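The Tide Bus

Part One: Sullau Harbor

Lovely Aquino had driven the tide bus for three summers and she still got goosebumps when the kids piled on. The bus wasn't much to look at, an old school bus painted the color of kelp, but it had two seawater tanks down the middle where the seats used to be, and in those tanks lived hermit crabs, sea stars, a very grumpy sculpin and a lobster called Trondadum.

"Is he blue?" a boy yelled from the steps.

"He's SO blue," Lovely yelled back. "Come and see!"

Over 3,000 kids had come up those steps since the marine center at Sullau bought the bus, and every single one of them had wanted to know about the lobster. She loved that. She loved the squeals and the soaked sleeves, and the quiet ones who hung back by the door and then asked the best question of the day.

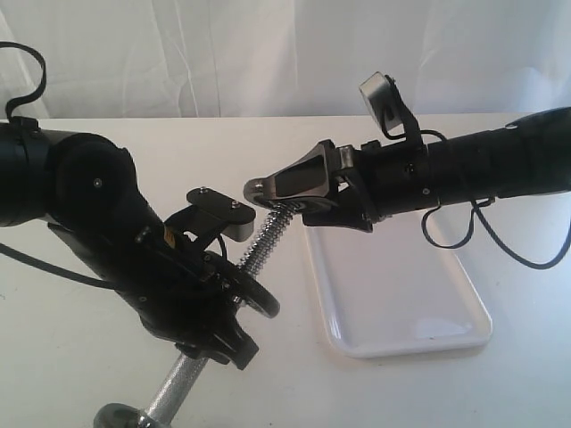
Part Two: Friday

The call came at six in the morning. It was Caoimhe Gallagher, who ran the night pumps, and she was talking so fast that Lovely had to hold the phone away from her ear.

"He's molting! Trondadum's molting, he's on his side, get down here!"

Lovely drove to the harbor with her coat on over her pajamas. Benjie Fajardo was already there, kneeling by the tank with a flashlight wrapped in a red sock. You don't want bright light on a molting lobster, and Benjie, whose family had fished out of Sullau forever, would have fought anybody who tried it.

The old shell had split across the back. Something soft and impossibly bright was pulling itself out — first the feelers, then the legs, then, so slowly that Caoimhe had to walk up and down the dock to stand it, the big claws.

"How does he get a claw that size through a wrist that small?" Lovely whispered.

"He squeezes the water out of it," Benjie said. "Shrinks it right down. Isn't that the greatest thing you ever heard?"

It was! She had told that fact to schoolchildren maybe a hundred times and it had never once made her want to cry.

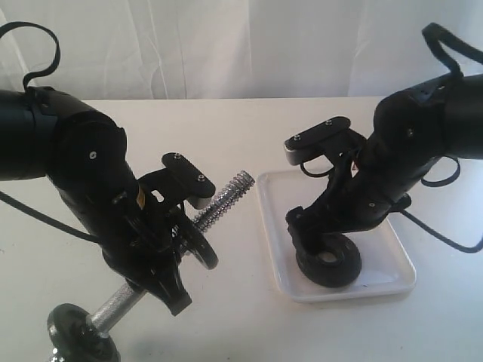 There was a school visit at nine, of course. Iklow Elementary, two whole classes, and their teacher Jennylyn Marquez had been planning it since November. Lovely called her from the dock and explained that the star of the show was as soft as a grape and had to be left in the dark.

"So we can't see him," Jennylyn said.

"You can't see him. But I've got his shell. I've got the whole shell, Jennylyn, right down to the eyes."

They laid it on a wet towel at the front of the bus and the kids came by in pairs, holding their breath. A small girl with a braid stopped and stayed stopped while the line went around her.

"Does he know he's bigger now?" she asked.

Lovely looked at Benjie. Benjie looked at the tank, where the blanket was, and where a very blue lobster was drinking in the sea and growing.

"I don't know," Lovely said, grinning all over her face. "What do you think?"

The girl thought he did, and she sat down on the step of the bus to explain why.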